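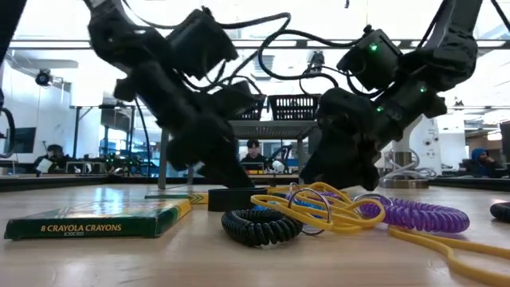
**Kleinteile vereinzeln.** Das Aufnehmen einzelner Artikel aus einem ungeordneten Haufen gehört zu den Tätigkeiten, die in Haushalt und Ladengeschäft täglich anfallen und sich bislang nur eingeschränkt auf Maschinen übertragen lassen. Starre, quaderförmige Waren gelten dabei als gut beherrschbar. Anders verhält es sich mit allem, was federt, sich dehnt oder ineinanderhakt. Auf der Tischplatte liegen zwei grün-gelbe Wachsmalstiftschachteln neben Spiralarmbändern, gelben Gummibändern und Metallringen; die flachen Bänder ziehen sich in Schlaufen über den Haufen, und ein großer silberner Ring steht aufrecht zwischen ihnen. Wer ein solches Band anhebt, muss damit rechnen, dass benachbarte Teile mitkommen. Im Vergleich dazu stellt eine Schachtel mit ebenen Seitenflächen geringe Anforderungen an Greifer und Bildauswertung.

## Zur Galerie

Die Bildseite »Arbeit am Tisch« begleitet das Vorhaben Ralleo, in dem untersucht wird, welche Handgriffe in Haushalt und Verkaufsraum Maschinen heute zuverlässig übernehmen können. Sie richtet sich an Einrichtungen des Handels und der Hauswirtschaft sowie an die interessierte Öffentlichkeit. Die fachliche Verantwortung liegt bei Hạnh Khúc, die Redaktion bei Thắng Cao.

Im Rahmen von Ralleo werden 8 Tätigkeiten betrachtet, darunter das Einräumen von Regalware, das Falten von Geschirrtüchern, das Abräumen eines Esstisches und das Sortieren von Kleinteilen. Bewertet wird jede Tätigkeit nach demselben Verfahren. Als erledigt gilt ein Durchgang nur dann, wenn kein Teil beschädigt wurde und kein Mensch eingreifen musste.

## Stand der Auswertung

Bei formstabilen Einzelartikeln wurden im Frühjahr fast 70 Prozent der Durchgänge ohne Eingriff abgeschlossen. Für verhakte oder elastische Teile wird ein entsprechender Wert derzeit nicht ausgewiesen, da die Abgrenzung zwischen einem Fehlgriff und einem unbeabsichtigten Doppelgriff noch nicht abschließend geregelt ist. Ein Vorschlag hierzu liegt dem Projektpartner Wenora vor.

Folgende Beobachtungen lassen sich bereits festhalten:

- Glänzende Tischoberflächen erschweren die Erkennung flacher Gegenstände. Spiegelungen werden mitunter als Kanten gedeutet.
- Dünne Ringe bieten einem breiten Greifer wenig Fläche, besonders wenn sie von anderem Material überdeckt sind.
- Bei Spiralbändern ist die Lage der Enden von außen kaum zu bestimmen. Eine Zugbewegung verändert zudem die Form des Gegenstands, sodass eine zuvor berechnete Greifposition ihre Gültigkeit verliert.
- Das Arbeiten mit zwei Armen ist beim Entwirren grundsätzlich von Vorteil, verlangt jedoch eine genaue Abstimmung auf engem Raum.

## Einordnung für die Praxis

Ein wirtschaftlicher Einsatz ist nach derzeitiger Einschätzung vorwiegend dort zu erwarten, wo Waren bereits vereinzelt angeliefert werden. Für das Aufräumen einer Schreibtischschublade oder einer Kurzwarenkiste trifft dies nicht zu. Personal mit Übung bewältigt solche Bestände in kurzer Zeit und ohne besondere Hilfsmittel. Betrieben, die eine Anschaffung prüfen, wird empfohlen, zunächst das eigene Sortiment auf biegsame und ringförmige Artikel durchzusehen und deren Anteil schriftlich zu erfassen.

Die Bewertungsbögen zu allen Tätigkeiten können bei der Redaktion angefordert werden. Die Bearbeitung nimmt in der Regel 7 Werktage in Anspruch. Eine Verwendung der Aufnahme in Schulungsunterlagen ist nach vorheriger schriftlicher Zustimmung gestattet.

*Redaktion: Thắng Cao. Fachliche Durchsicht: Hạnh Khúc. Stand: April.*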